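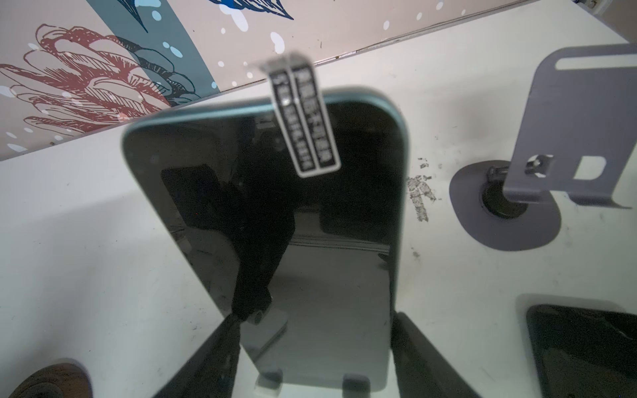 From: Kirsten Holst
Date: Tuesday, February 6, 2024
To: Gimiro phone menders list
Subject: Re: Re: labels on phones, where do you put yours?

On Monday night Thoroddsen wrote:

> We've started taking in old phones for the drawer project and I'm
> already in a muddle over labelling. Stickers on the back leave gum
> behind, and once a phone goes face up on the bench I can't read
> them anyway. Stickers on the glass are worse. What does everyone
> else do? Also, does anyone bother sorting by colour? I have a lot
> of black phones and they all look the same to me by four o'clock.
>
> And is there a cleaner you like for glass? I've been using a damp
> tea towel, please be kind.

Oh, I'm so glad you asked this, because I've been itching to talk about labels since December!

Tags that stand up. That's my whole answer, really, but let me go on a bit. The one at the head of this message is the sort I mean: a narrow folded one, black with a white border, sticking up by the top edge of the phone so the glass stays clear. The printing on mine is small (my photo hasn't done it any favours, you won't be able to read a word) but at arm's length on the bench it's fine, and you can pinch the tag to turn it toward you without getting your thumb all over the screen. After years of peeling gummy paper off the backs of things I can't tell you how happy this makes me.

I print mine on an old Jamivis label maker that I got at a garage sale. Any label maker will do. Print the same line twice with a gap between, fold in the gap, and you can read it from either side. I put the intake number first, then the model, then one word for the fault: "battery", "button", "mystery". We have a lot of mysteries.

On colour, yes, do it! I don't sort the drawers by colour but I always write the frame colour in the book. With the screen off, every phone is a black mirror, and the thin strip of metal around the side is often the only thing that tells two of them apart at a glance. The mint-teal one is my favourite thing on the bench this month. It's such a cheerful colour, somewhere between toothpaste and a swimming pool, and I wish they'd do the whole phone in it. In the book it's down as "mint", though my sister says teal and we've agreed to write both.

For surfaces, I'd say go white if you can. I worked on a brown bench for ages and lost more tiny screws than I care to admit. A flat white top shows up every crumb of grit, and grit under a phone is how you get scratches you'll be blamed for. Wipe the top down before the phone comes out of its bag, every time.

As for the tea towel, I'll be kind, but please retire it! Mine turned out to be full of fabric softener and left a bloom on everything. I use a plain microfibre cloth, barely damp, then a dry one. Nothing sprayed straight on the glass. Tilt your head and look across it toward a window and you'll see any smears right away, dark glass hides nothing. Triltus cloths are good if you can find them, but the ones from the supermarket have done me perfectly well.

A few odds and ends while I'm at it:

Keep the tag at the top end of the phone. Our charging leads come in at the bottom and you'll be forever knocking it otherwise.

Keep the same tag on from intake to pickup, even if it gets tatty. I reprinted one halfway through once and spent a whole evening looking for a phone I was holding.

If you're starting a book, number from one and don't try to be clever with letters. We tried letters.

I've got over 300 blank tag lengths cut and sitting in a biscuit tin, so if you'd like a handful to try, send me your address off-list and I'll pop some in the mail. And do tell us what's in your drawers, I love hearing what turns up!

Kirsten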